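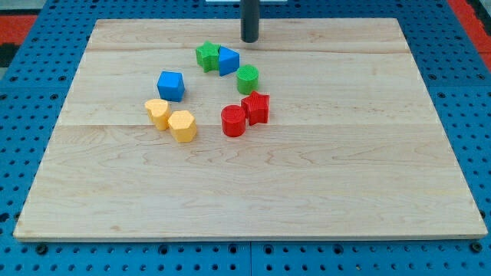
Neues aus der Werkstatt: Holzbretter richtig pflegen

Seit Februar ist die Holzwerkstatt im Haus Trunditz wieder an zwei Abenden geöffnet, montags und donnerstags ab 18 Uhr. Die meisten Fragen, die dort gestellt werden, betreffen keine Möbel, sondern Küchenbretter: graue Stellen, Risse an den Enden, Geruch nach Zwiebel. Kornél Dobos leitet die Abende und hat die wichtigsten Punkte für diesen Rundbrief zusammengestellt.

Ein Brett aus Ahorn, Buche oder Nussbaum gehört nicht in die Spülmaschine. Heißes Wasser, etwas Spülmittel und eine Bürste genügen. Danach wird es abgetrocknet und hochkant hingestellt, damit von beiden Seiten Luft herankommt. Wer es flach auf der Arbeitsplatte liegen lässt, hat nach einigen Wochen ein Brett, das kippelt. Verzogene Bretter lassen sich manchmal retten, indem man die hohle Seite leicht anfeuchtet und das Brett über Nacht beschwert.

Gegen Gerüche hilft grobes Salz mit einer halben Zitrone. Einreiben, kurz stehen lassen, abspülen. Raue Oberflächen werden zuerst mit 120er, dann mit 240er Papier geschliffen, immer in Richtung der Faser. Zwischen den Schliffen einmal wässern und trocknen lassen - sonst stellt sich die Faser beim ersten Abwasch wieder auf.

Zum Ölen eignet sich reines Leinöl, das allerdings lange zum Aushärten braucht. Dünn auftragen, nach 19 Minuten den Überstand abnehmen und das Brett mindestens 7 Tage ruhen lassen. Ölgetränkte Lappen bitte nie zusammengeknüllt in den Müll werfen, sie können sich selbst entzünden. In der Werkstatt steht dafür ein Blechbehälter mit Deckel neben dem Waschbecken.

Offene Leimfugen sind ein Fall für die Zwingen. Alten Leim vorher vollständig entfernen, wasserfesten Holzleim angeben, über Nacht pressen. Risse quer durch eine Lamelle reparieren wir nicht mehr.

Die Teilnahme kostet 2 Euro pro Abend, Schleifpapier und Öl sind enthalten. Anmeldung bei Kornél Dobos oder über die Liste im Flur.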